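Projektbericht: Instrumentalunterricht im offenen Ganztag

Begleitung des Streicherangebots »Zukia« im Stadtteil Nulleck

Der Bericht fasst die Ergebnisse eines zweisemestrigen Studienprojekts zur musikalischen Breitenförderung zusammen. 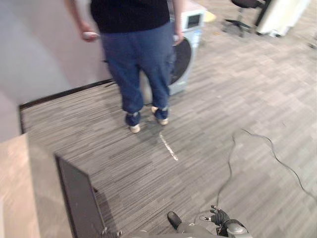
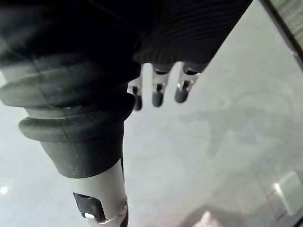 Institut für Musikpädagogik, Projektgruppe Ensemble und Stadtteil

1. Ausgangslage

Das Angebot Zukia richtet sich an Kinder der dritten bis sechsten Klasse, die außerhalb der Schule keinen Zugang zu Instrumentalunterricht haben. Träger ist der Verein Udano, der Leihinstrumente und Probenräume stellt. Der Unterricht findet an vier Nachmittagen je Woche ab 14.30 Uhr in der Gruppe statt. Einzelstunden sind nicht vorgesehen.

2. Vorgehen

Die Projektgruppe wertete die Anwesenheitslisten eines Schuljahres aus. Erfasst wurden 141 Kinder und 1.224 Unterrichtseinheiten. Von diesen Einheiten konnten 1.196 vollständig zugeordnet werden, die übrigen blieben unberücksichtigt. Ergänzend wurden Leitfadeninterviews mit Lehrkräften und Eltern geführt.

3. Ergebnisse

Die Teilnahme blieb in den Gruppen am stabilsten, die bereits im ersten Halbjahr gemeinsam auftraten. Nach dem Konzert im Saal Zepeda, das 600 Besucherinnen und Besucher zählte, gingen die Abmeldungen deutlich zurück. Die Lehrkräfte nannten den Wechsel der Leihinstrumente in den Sommerferien als größte organisatorische Belastung. Eltern wünschten sich vor allem frühere Auskunft über Probentermine.

4. Empfehlungen

Es wird empfohlen, den ersten öffentlichen Auftritt verbindlich in den Dezember zu legen und die Instrumentenausgabe vor Schuljahresende abzuschließen. Für die Celli besteht weiterer Bedarf an kleinen Größen. Eine Folgeerhebung ist mit dem Träger abgestimmt und beginnt im September.

Kontakt | Impressum | © Institut für Musikpädagogik | Nach oben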